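Manddale Adult Learning: Household Storage and Care, Unit 4
Handout, 4/18/18

Cases, sleeves and covers
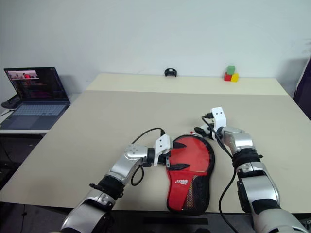 Edeltraud Moser objects to the word "protective" in the title of last year's handout. A case, she wrote in the margin of her copy, keeps off dust and knocks but does little about damp, and a closed case will hold damp in if the thing was put away wet. The title has been changed and the section on drying now comes first.

Drying
Wipe the item with a soft cloth and leave it out overnight before the case is closed. Rubber and leather should dry at room temperature. Do not put them on a radiator. Leave the empty case open as well, with the zip fully undone.

Choosing a case
Measure the item at its widest point and add 10 mm on each side. A tight case strains the seams, and the zip usually goes first. Hard cases suit things that travel in a car boot or under other bags. Soft sleeves are enough for a cupboard shelf.

Lining materials
Felt is cheap and holds grit, so brush it out every few months. Foam crumbles with age and leaves a sticky film on varnish. Plain cotton can be taken out and washed. The Lavel notes from Unit 3 cover washing temperatures; bring them next time.

Where to keep it
An inside wall is better than an outside one. Lofts and sheds are poor places from December onwards, when the temperature moves up and down most. Label the short end of the case so it can be read on the shelf.

Repairs
A stiff zip can be rubbed with candle wax. Missing teeth cannot be mended at home. Small splits in a seam should be sewn with doubled thread, starting well before the split and finishing well after it.

Reading: Dirent course reader, page 216. The table on the facing page is optional.

For next session: bring one case from home, with whatever is normally kept in it, and a tape measure.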